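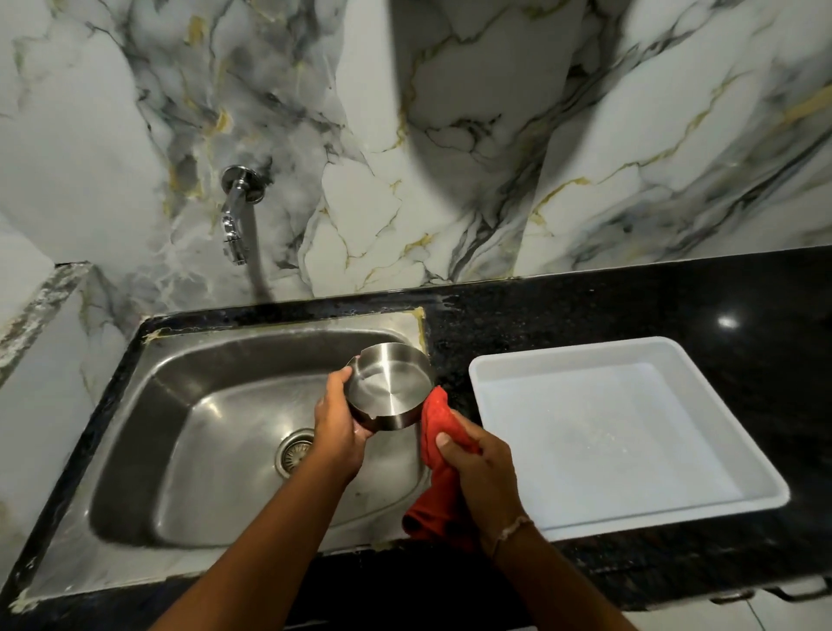 金属製灰皿・シンクまわりのお手入れ よくある質問

最終更新:2025年2月16日

Pirkside の宿泊棟および長期滞在棟で使用している備品のうち、金属製灰皿、ステンレスシンク、御影石天板、壁付水栓、壁面タイルの手入れについて、利用者と清掃担当者から寄せられた質問をまとめたものです。記載の手順は当施設の備品を対象としています。他の製品に適用する場合は、各製品の取扱説明書を優先してください。

目次
1. 灰皿の洗浄
2. 灰皿の拭き上げと保管
3. 布の選び方と管理
4. シンクと排水口
5. 天板、シーリング材、水栓、タイル
6. 破損・紛失・問い合わせ

1. 灰皿の洗浄

Q1-1 灰皿はキッチンのシンクで洗ってもよいですか。

可能です。ただし、食器や調理器具と同時に洗わないでください。シンク内に食器が残っている場合は、先に食器を洗い終えて別の場所に移します。灰皿の洗浄後はシンクの底と側面を中性洗剤で洗い、十分にすすいでください。

Q1-2 灰と吸殻はどこに捨てればよいですか。

屋外喫煙所に設置した蓋付きの金属容器に捨ててください。排水口には流さないでください。灰は水を含むと排水トラップの底に沈殿し、油分と混ざって固まります。フィルターは水に溶けません。

捨てる前に吸殻へ少量の水をかけ、完全に消火したことを確認します。室内の可燃ごみ用の袋に直接入れることは禁止しています。

Q1-3 標準的な洗浄手順を教えてください。

(1)灰と吸殻を金属容器に捨てる。
(2)乾いた紙で底に残った灰を拭き取り、紙も同じ容器に捨てる。
(3)ぬるま湯で全体をすすぐ。
(4)中性洗剤をつけた柔らかいスポンジで内側、縁、外側、底裏の順に洗う。
(5)流水で洗剤を落とす。
(6)布で拭き上げる。

(2)を省略すると、灰が洗剤と混ざってスポンジに入り込みます。スポンジは灰皿専用とし、食器用と兼用しないでください。

Q1-4 茶色いヤニ汚れが落ちません。

重曹を水で練ったものを汚れの部分に塗り、しばらく置いてから柔らかいスポンジでこすります。ヘアライン仕上げや同心円状の研磨目がある面では、必ず研磨目に沿って動かしてください。丸形の灰皿の底面であれば、円を描く方向になります。目を横切る方向にこすると、光の当たる角度によって目立つ傷になります。

それでも落ちない場合は、アルカリ性の洗浄剤を規定濃度に薄めて使用します。原液の使用は避けてください。

Q1-5 縁の切り欠き部分に汚れが残ります。

たばこを置くための切り欠きは、ヤニが最も付着しやすい箇所です。スポンジの角では奥まで届かないことがあるため、綿棒または毛の柔らかい歯ブラシを使用します。金属ブラシは使用しないでください。切り欠きの角には面取りが不十分な製品もあり、指で強くなぞると切り傷を負うおそれがあります。布を一枚挟んで作業してください。

Q1-6 塩素系漂白剤は使えますか。

使用できません。ステンレスの表面には薄い不動態皮膜があり、塩素はこれを局所的に破壊します。短時間でも孔食と呼ばれる点状の腐食が発生する場合があります。誤って付着させたときは、直ちに大量の水で流してください。酸性洗剤との混合は有毒ガスを発生させるため、場所を問わず禁止です。

Q1-7 食器洗い乾燥機に入れてもよいですか。

入れないでください。材質としては耐えるものが多いものの、臭気が庫内に移ること、残った灰がフィルターに詰まることの二点から、当施設では手洗いに限定しています。

2. 灰皿の拭き上げと保管

Q2-1 自然乾燥ではいけませんか。

衛生上の問題はありませんが、水滴の跡が残ります。跡の主成分は水に含まれるカルシウムなどのミネラル分で、繰り返し乾燥させると白い層になり、中性洗剤では落ちなくなります。洗浄後は速やかに布で水分を取ってください。

Q2-2 拭き方に決まりはありますか。

片手で外周を持ち、もう一方の手の布で内側の底、内壁、縁、外壁の順に拭きます。最後に底裏を拭き、接地面に水分が残っていないことを確認します。鏡面に近い縁の部分は指紋が付きやすいため、仕上げは布越しに持ち替えて行います。

作業はシンクの上で行ってください。滴が床に落ちることを防げます。硬い底に落とすと灰皿の縁が変形することがあるため、濡れた手で持つ際は親指を縁にかけて保持します。

Q2-3 白い水垢が付いてしまいました。

クエン酸水溶液を含ませた紙を当て、数分置いてから洗い流します。長時間の放置は避け、終了後は水で十分にすすいでください。この作業を御影石の天板の上で行わないでください(Q5-1参照)。

Q2-4 重ねて保管してもよいですか。

間に布または紙を挟めば重ねても構いません。直接重ねると、上の灰皿の底が下の灰皿の縁に当たり、円弧状の擦り傷が付きます。完全に乾いていない状態で重ねると、接触面に臭いがこもります。

3. 布の選び方と管理

Q3-1 どのような布が適していますか。

毛羽の出にくい柔らかい布であれば、素材は問いません。マイクロファイバーは吸水性が高く拭き跡が残りにくい一方、微細な灰の粒子を繊維の間に抱え込みます。水洗いが不十分なまま使い続けると、布自体が研磨材として働くことになります。

Q3-2 新しい色物の布を使ったところ、色が移りました。

赤や紺などの濃色の布は、初回の使用時に余剰の染料が出ることがあります。使用前に単独で水洗いし、すすぎ水に色が出なくなったことを確認してください。ステンレスに付いた色はほとんどの場合、中性洗剤で落ちます。シーリング材に染み込んだ色は除去が困難です。

Q3-3 食器用の布と区別する必要はありますか。

必ず区別してください。色で分ける方法が最も確実です。割り当ては各棟の清掃表に記載しています。表と異なる色の布が置かれていた場合は、使用せずに管理室へ連絡してください。

Q3-4 使用後の布はどのように洗いますか。

流水で灰を落とし、中性洗剤で手洗いしてから広げて乾かします。洗濯機を使用する場合は、食器用布や衣類と分けてください。マイクロファイバーに柔軟剤を使うと吸水性が低下します。

Q3-5 腕時計や装身具は外すべきですか。

金属製の腕時計、指輪、ブレスレットは外してください。灰皿やシンクの縁に当たると双方に傷が付きます。糸や紐で作られたものは傷の原因にはなりませんが、洗剤を含んだまま肌に触れ続けると刺激になることがあります。作業後によくすすぎ、水分を取ってください。

4. シンクと排水口

Q4-1 シンクの底にある細かい傷は補修できますか。

使用に伴う浅い擦り傷は補修の対象外です。研磨剤で消そうとすると、その部分だけ光沢が変わり、かえって目立ちます。爪が引っかかる深さの傷、または変形を伴うへこみは、管理室に連絡してください。

Q4-2 排水口の目皿はどの頻度で洗いますか。

一日の使用が終わるたびに外し、表裏を洗ってください。周囲に並ぶ小さな穴が塞がると、排水が遅くなります。灰皿を洗った後は、穴に灰やたばこの葉が残っていないことを確認します。

目皿を外したまま灰皿をすすがないでください。

Q4-3 排水口からたばこの臭いがします。

目皿の裏と、その下の立ち上がり部分に汚れが付着していると考えられます。重曹を振りかけてぬるま湯で流し、柔らかいブラシでこすってください。改善しない場合は排水トラップの清掃が必要です。トラップの分解は管理室が行います。利用者による分解はお控えください。

Q4-4 シンクに茶色い点が出ました。さびですか。

多くは、缶やヘアピンなど他の金属から移った「もらいさび」です。初期のものはクリームクレンザーと柔らかい布で落とせます。研磨目がある場合はその方向に動かします。除去後に同じ位置に再発するときは、シンク自体の腐食の可能性があります。

5. 天板、シーリング材、水栓、タイル

Q5-1 御影石の天板に酸性洗剤を使ってもよいですか。

使用しないでください。御影石は大理石に比べて酸に強い石材ですが、鉄分を含む鉱物が変色することがあり、表面の撥水処理も劣化します。クエン酸、食酢、レモン汁も同様に扱います。通常の汚れは水拭きと乾拭きで十分です。

黒い斑入りの石では灰や洗剤の残りが見分けにくいため、横から光を当てて確認すると確実です。

Q5-2 シンクと天板の境目が黄ばんでいます。

シーリング材の黄変には、表面の汚れによるものと材料自体の経年変化によるものがあります。中性洗剤で拭いて変化がなければ、後者と判断して差し支えありません。黄変のみであれば防水性能に直ちに影響はありません。次の状態が見られる場合は連絡してください。

・指で押すと端が浮く
・ひび割れまたは欠けがある
・シンク下の収納に水滴や湿りがある

古いシーリング材の上に市販品を塗り重ねると密着不良を起こすため、行わないでください。打ち替えは10月の定期点検で一括して実施しています。施工は Ranley に委託しています。

Q5-3 壁付水栓の先端から水が斜めに出ます。

吐水口先端の整流部に、ミネラル分や砂が詰まっていることがあります。外側の付着物を古歯ブラシで落とし、改善しなければ管理室に連絡してください。工具で先端を外すと、めっきに傷が付きます。

Q5-4 クロムめっきの座金と壁の間に水が入りませんか。

座金の裏は施工時に防水処理を行っています。ただし、水をかけて洗うことは想定していません。水栓と座金は固く絞った布で拭き、最後に乾拭きしてください。

Q5-5 大理石調のタイルには石材用の洗剤が必要ですか。

大理石調の柄を施した陶磁器質タイルであれば、石材用洗剤は不要です。中性洗剤で拭き、水拭き、乾拭きの順に仕上げます。光沢のある面は拭き筋が出やすいため、乾拭きを省略しないでください。脈状の模様が濃い柄では、ひび割れと模様の区別がつきにくいことがあります。爪で軽くなぞって段差を感じる場合は、ひび割れを疑ってください。

6. 破損・紛失・問い合わせ

Q6-1 灰皿を落として変形させました。費用はかかりますか。

縁のわずかな変形は請求の対象外です。平らな面に置いて傾く、または縁が鋭く折れている場合は交換となり、1個につき900円を申し受けます。紛失の場合も同額です。灰皿専用の拭き布を紛失した場合は、1枚につき700円です。

Q6-2 交換用の灰皿はどこで受け取れますか。

管理室の窓口で、変形した灰皿と引き換えにお渡しします。同じ型の在庫がない場合は、Plikolik 製の代替品となります。直径が異なることがありますが、手入れの方法は同じです。

Q6-3 備え付けのもの以外の洗浄剤を使いたいのですが。

製品名と成分表示を、清掃管理担当の Saskia Paewai まで事前にお知らせください。確認には通常2営業日を要します。使用可否は備品の材質ごとに回答します。

Q6-4 設備の不具合はどこに連絡すればよいですか。

水漏れ、排水の詰まり、シーリング材の剥離は、設備担当の Marama McAlister が受け付けます。連絡の際は、棟名、部屋番号、発生箇所、気付いた時刻の3点目までを必ず伝え、時刻は分かる範囲で構いません。水漏れの場合は、先にシンク下の止水栓を時計回りに閉めてください。

Q6-5 このページの内容に誤りを見つけました。

文書管理担当の Sum-yee Tsang 宛てに、該当する質問番号を添えて管理室の文書受付箱へ提出してください。訂正した場合は、ページ冒頭の更新日を改めます。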